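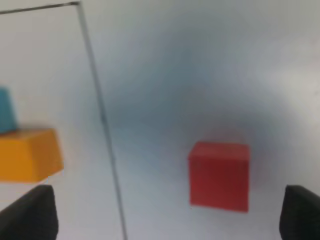
Jobs > Office and Front Desk

Part-Time Bookkeeping Assistant, Tarnivach

Csonka is a family-run supplier of roofing and gutter parts. We sell mostly to local contractors, with a small walk-in counter. We need a bookkeeping assistant for our Tarnivach office, 26 hours a week, starting in September.

You will work with the office manager and one other bookkeeper. Most of the job is accounts payable. You will match supplier invoices to delivery slips, enter them in Nument, and follow up when prices or amounts do not agree. You will also post customer payments, send monthly statements, and answer billing calls.

The counter closes at 4 p.m. and the cash drawer is balanced right after that, so we need someone who can stay until 4:30. Start time can be 9:30 or 10. Month end is busier and may mean an extra hour or two. 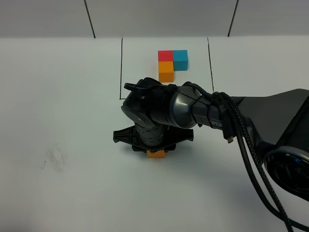 What we are looking for:
At least 2 years of bookkeeping or accounts payable work
Comfortable with spreadsheets, including lookups and simple formulas
Clear phone manner, including with people who are late paying
High school diploma or equivalent

You do not need to know Nument already. Training takes 3 days and is paid at the full rate. Experience with building supply or another trade business is helpful.

Pay is hourly and depends on experience. Paid vacation builds up from the first day. Parking is free behind the building. The Ullutell bus stops across the street, but service is thin after 5, so check the return times before you apply. This job cannot be done from home.

To apply, send a resume and a short note about your last bookkeeping job to the office by mail, or drop them off at the counter. Please include the hours you are available and a daytime phone number. Interviews take over half an hour and include a short invoice matching exercise. References are checked only after the interview.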